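Notes from the Dandura open house, Porkunberg

We went with a budget sheet and came home with a better one! Our kitchen supply shop packs small orders of dry goods, and the plan was to look at arms before spending a cent. Dandura opens its test hall every May, and you can stand right next to the tables (bring flat shoes, we were on our feet until 2 p.m.).

I had penciled in one arm. After watching a two-arm bench with a bowl and a little brown dish, I'm pricing a pair, plus a wrist camera, spare fingers and a plain white table. Spare fingers weren't even on my list. The fellow from Rothe said to plan on 13 weeks for delivery and almost 200 hours for setup and practice, so that goes in as wages.

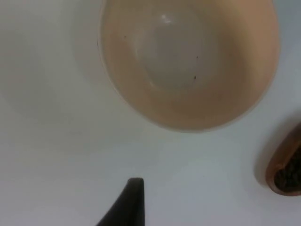 Bowl and dish on the white table, black gripper close by.
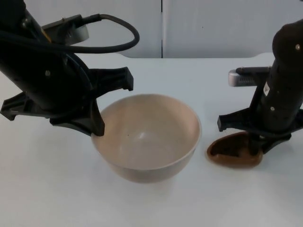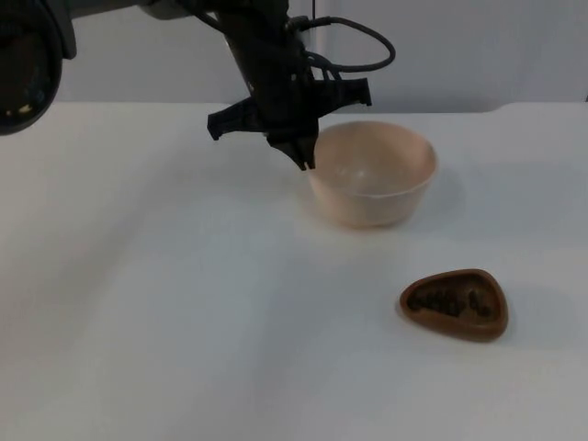

Benedikt Dreßler wrote back after reading my draft: put 40 percent of the hardware price aside for the second year, get the service terms from Allwood in writing before you order, and ask who pays the freight when an arm has to go back for repair.

Good point about the freight, I had missed it completely. I've added a line for it and asked both suppliers for new quotes. The lease option is still open, and I'd love to hear from any small shop that has tried one.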